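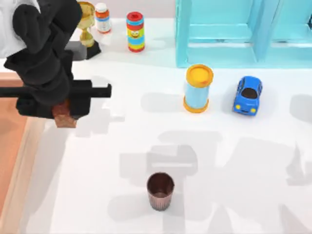 Saturday, late

Home from Kastby with sore feet and a tote bag I didn't need, and I have to get this down before bed because by tomorrow I'll have mixed it all up. Funlow had their open day! I've wanted to see inside that building ever since they moved over from Flukville, and it was so much better than I'd hoped.

I took the 12 bus and got there a little before 2. Long line for the coffee cart, no line at all for the demonstrations, so I skipped the coffee and regretted it later. They'd split the place in half. Downstairs were the real arms behind a rope, doing a sort of stacking routine, and that's where all the kids were. Upstairs, in what they call the Joshi room, was the simulation, and I went up meaning to stay for five minutes and missed the whole of the talk in the lobby.

I suppose I'd pictured something like an old video game, gray boxes sliding around. It's a whole little tabletop, with a gold trophy and a pill bottle and a turquoise shelf, and a toy car with a smiling grille. Somebody had fun picking out that clutter. The arms are drawn in and their shadows fall across the table properly, and I caught myself watching the shadows more than the arms. There's one small brown block that I got very attached to. I'd have sworn it was wood when the gripper had it, and another time it looked more like a piece of cork, or a brownie. I was hungry by then, so brownie.

The woman running the station let us switch between the views. One looks down over the table and makes sense right away. Others are in much closer, and those are the ones I can't stop thinking about, because you lose your bearings completely. A man behind me guessed seashell. I guessed cupcake wrapper. She laughed and said the computer has to work with views like that all day long and doesn't get to ask anybody. 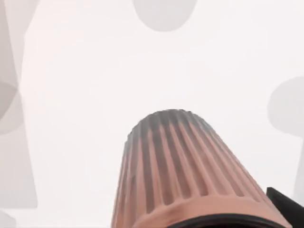 My cupcake wrapper. Black gripper finger down in the right corner.

I asked her why they bother with a pretend table when there are perfectly good arms downstairs, and got a long and very happy answer. They can run the pretend one all night. They can move the car over, change the light, put the block somewhere awkward, and if an arm comes down too hard, well, there's no arm to fix. She said the real ones get their turn after that, and that things still go wrong when they do, mostly with shiny stuff and anything squashy. I liked that she said so. She also told us she has a soft spot for the striped cylinder with the smiley face and always feels bad when it gets knocked over in a run.

Then we each got a turn choosing where to start a run from, and I picked one with the block standing by itself near the pink tray, out in the open, so it would have a fair chance.
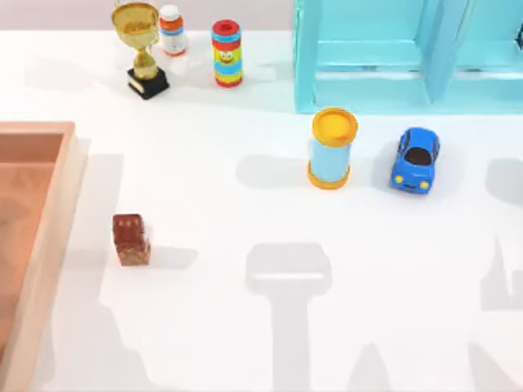
A girl next to me, maybe 7, wanted everything put on the shelf, trophy included, and was very firm about it. Her dad kept saying it was somebody else's turn. She'd worked out the two fingers faster than I had, and showed me with her own hand how they have to be far enough apart before they go down, or else they just land on top of the thing. I've been doing it to the salt shaker all evening. It's hard to be that clumsy on purpose!

Things I want to look up: how they decide how slippery a made-up tabletop is. Whether the pretend block weighs anything, and who picks the number. She did explain about friction, but the stacking downstairs got a big cheer right in the middle of it and I lost the thread and was too shy to ask twice.

I went back for one more look before they closed up. It was quiet and I had the screen pretty much to myself, so I flipped through the close views until I came to the plant, a fat little succulent in a dark pot with the greenest moss.

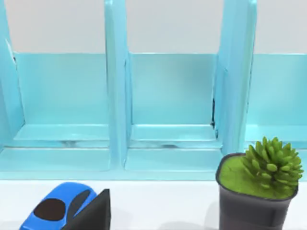

I want that shelf, by the way. I have nowhere to put it and it doesn't exist, but that color would look wonderful in the bathroom.

Did go down to the rope in the end and watched the real arms for a while. They're louder than I expected, a sort of whine when they turn, and after the quiet upstairs it made me jump. Bought a sandwich at the station (dry) and just missed a bus, so I sat on the wall and wrote half of this on the back of the program.

They do it again in February. I've put it on the kitchen calendar and I'm going to get there early, hear the talk, and ask about friction. Must remember to return the library books on the way.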